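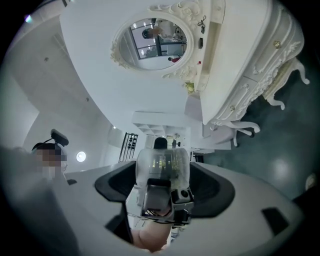 握在手里的夹爪,后面是那张白色雕花梳妆台。

先说结论,免得有人翻到最后才发现我没推荐:Gasard 这套手持夹爪套件我用了14天,还没决定要不要退。退货期到六月,所以我还有时间继续犹豫。

事情的起因是我想给自己那条桌面机械臂攒点示教数据。以前的办法是遥操作,人坐在一边掰主臂,从臂在另一边学,学得很认真,连我手抖也学进去了。录一条叠毛巾要花的时间,够我自己叠完一柜子。后来看到手持方案,意思是不用机器人在场,人直接拿着夹爪去干活,腕部的相机和头上的相机一起录,回头再拿去训练。听起来省事得可疑。

套件是从 Timham 买的,他们家代理 Gasard。下单页面有三个版本:单手、双手、双手加头戴。我选了最贵的那个,理由是“以后肯定用得上”,这句话我买面包机的时候也说过。

开箱的部分我不打算写长。两只夹爪,一副背带,一堆线,一本说明书。说明书的中文部分有36页,其中讲安全的占了一大半,讲怎么对时间戳的只有半页,还让我去参考一个打不开的链接。发邮件问 Timham,第二天回了,附件是同一本说明书。
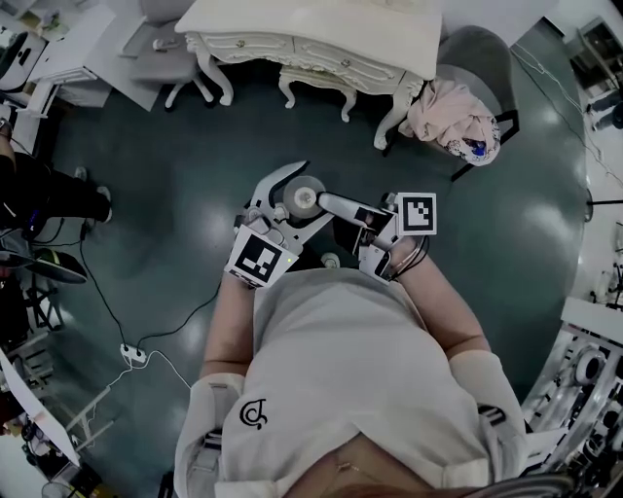 双手各一只夹爪,中间夹着一个白色圆盘状的东西。

先讲手感。夹爪的形状设计得不错,壳子圆,握着不硌。问题在重心,它偏前,偏得不多,刚拿起来的时候你会觉得“就这?”,二十分钟以后你会想起健身房那个你一直没去的私教。单手拿还好,双手悬空做对接类的动作,肩膀先投降。白色肩带倒是宽,垫得也厚,这个要表扬。

再讲双手配合。我原来以为用自己的手拿夹爪,总比遥操作灵活吧,毕竟肩膀手肘都是原装的。灵活是灵活,但人的十根手指突然变成两把钳子,第一天谁都是笨蛋。把一个圆的、扁的东西从左边交给右边,平时根本不过脑子的事,用夹爪要先想好谁从哪个方向来,谁先松。我第一次交接掉了,第二次也掉了,第三次没掉,因为我根本没松开左边。练到第三天左右开始顺,第五天我发现自己在厨房拿碗也是两根手指捏着拿的。

指垫是黑色的,抓硬东西没有问题,抓布料打滑,抓薄纸基本靠运气。官网另有一款软垫,单独卖,408元一对。双手就是两对,请自行乘一下,我不想再看那个数字了。

顶上那块黑白码是拿来定位的。我的经验是:别挡着它,别让它对着反光的东西。写起来轻巧,做起来你会发现屋里到处都在反光。地板亮,顶灯亮,灯在地板上还有一个影子。有一批数据我录完回放,轨迹在某个位置会突然跳一下,像是我的手瞬移了十厘米。我花了一晚上怀疑人生,最后把一盏灯关了,好了。说明书里有没有写这件事?没有。说明书里写了不要把夹爪放进微波炉。

线材单独骂一段。线从夹爪出来,沿着前臂往回走,这个走法我理解,但是长度给得很尴尬,胳膊伸直的时候绷着,弯起来的时候又鼓成一个圈,专门去勾桌角和抽屉拉手。我后来用魔术贴在小臂上绑了两道,好多了,就是脱下来的时候像在拆石膏。希望下一代能做无线,或者至少多送我两条魔术贴。

头戴部分我戴不久。重量压在额头上,前半小时没感觉,后半小时你会非常想低头,一低头画面里就全是地板。要录桌面任务的话,我建议先戴着走两圈,把带子调到比你觉得合适的再紧一格。戴眼镜的朋友请做好心理准备。

软件叫 Picard,界面是英文的,偶尔有一个按钮是中文,像是翻译翻到一半去吃饭了。录制本身很稳,14天里只崩过一次,还是我自己把电源线踢掉的。每录完一条会自动切片、对齐、打上编号,这一步替我省了大量时间,我必须说句公道话。导出就慢了,一晚上的数据要转一晚上,所以我的电脑现在和我作息相同。

也有设计得很聪明的地方。夹爪上那颗绿色的小指示灯,我开始觉得多余,后来发现开录前瞄它一眼成了习惯。我给它加的五颗星里,有一颗是这颗灯挣来的,可惜我总共只打算给三颗半。

数据质量怎么样?我一共录了2092条,删掉手滑的、跳轨迹的、录到一半去接快递的,剩下的拿去训了一个小模型,任务很简单,拿起来,放到另一边。机械臂现在能做了,动作有点像我,就是伸手之前会停顿一下。我看了很久才想明白,那是我每次出手前在回忆该用哪只手。

有读者问跟 Umville 那套比怎么样。Umville 我只在别人那里摸过一回,轻,确实轻,但是指头开合的行程短,稍微胖一点的杯子就抱不住。价格也更高。如果你只做小零件,可以去看看它;要是跟我一样什么都想抓一抓,Gasard 还是合适些。我没拿它录过数据,别的不敢乱说。

给想买的人几条实在的:

先买单手版。双手版是给已经知道自己要录什么的人准备的,不是给“以后肯定用得上”的人准备的。

软垫一起下单,不然运费另算。

录之前把桌上地上能收的都收了。我没收,回放的时候看见自己绕着东西走路,姿势很不体面。

每录四十分钟歇一次。不歇的话后面那几条你也会删掉的。

标定每天做一遍,哪怕昨天刚做过。我偷懒过一天,那天的数据现在还在硬盘里,舍不得删,也用不了。

至于退不退,我这两天打算再录一批叠衣服的。要是布料还是打滑,我就去买那两对软垫;买了软垫,拆了封,也就不能退了。Timham 的客服大概早就算到了这一步。

发布于2025年5月9日,分类:花钱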